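**Arrumação: gaveteiros pequenos para a bancada**

A sala de trabalho da Desau passou a ter gaveteiros de madeira para o material miúdo, que até novembro ficava espalhado por envelopes e caixas de sapatos. O modelo é de mesa, com duas gavetas sobrepostas.
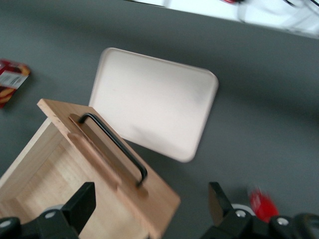
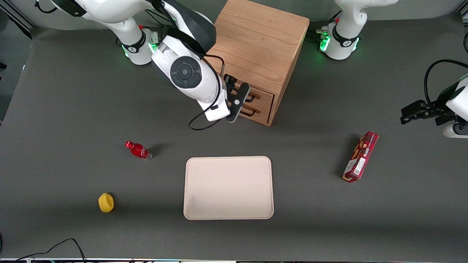 Boletim Itell, n.º 168, página 7

A madeira é clara, com o veio à vista, e os puxadores são barras finas de metal escuro, iguais nas duas gavetas. Dexter Cruzado, que tratou da encomenda à Sisov, pediu que não se colem etiquetas na madeira. Os nomes devem ir em cartão, dentro da gaveta, encostados à frente.

A gaveta de cima fica para clipes, borrachas e pilhas. A de baixo é para cabos curtos e adaptadores. O que estiver em uso durante o dia pode ficar num tabuleiro e volta à gaveta antes das 18h.

O tampo aguenta papel e pouco mais. Os furadores grandes continuam no armário do corredor.

Quem quiser um gaveteiro para a sua secção deve inscrever-se na sala 331. A próxima encomenda segue quando a lista da Abou Zeid estiver fechada.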